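Questions and answers: the packing and unpacking table
Zurkosness Parcel Room

Last changed 5/14/18

Who can use the table?
Everybody who has a shelf in the Zurkosness building. You do not need to book it for a small parcel. For more than 4 boxes, please write your name on the sheet beside the door, so the others know when the table is free again.

Do I have to bring my own tape?
Yes. We keep scissors and string, but tape disappears too quickly. The shop in Montoya Street sells it and is open until six.

Why is there a cloth on the table?
The table top is old and it scratches easily. The cloth also keeps small parts from rolling away when you empty a bag of screws. Please do not cut on it. If you have to cut, put a piece of flat cardboard under your work first.
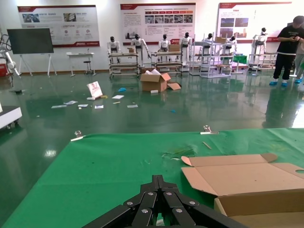 The cloth must stay fixed while you work, otherwise it moves together with the box. We had this problem often in the first winter, when we only laid it over the table and hoped for the best. Now it is held with metal clamps along the far edge, one toward the left and one just right of the middle, and you should leave them closed also when you shake out the crumbs. Small shreds of plastic, like the green ones near the right clamp, are best picked up by hand, as the brush pushes them into the creases.

Where do I put the empty boxes?
Boxes in good condition can be used again. Fold them flat and stand them behind the door, with the Standadier label on the outside if there is one. Torn boxes go to the paper bin in the yard. It is emptied every second week, but not in July.

What about the white filling and the paper scraps?
Clean filling goes in the large bag, and we are happy to get more of it. Paper scraps go in the paper bin. Please look also on the floor before you leave, a little further than your own feet.

Is there a limit for the weight?
The table is not made for heavy machines. If you cannot lift the box alone, unpack it on the floor.

I found a part that is not mine. What now?
Put it in the Wokimach tin on the window sill. We keep everything until the end of the month.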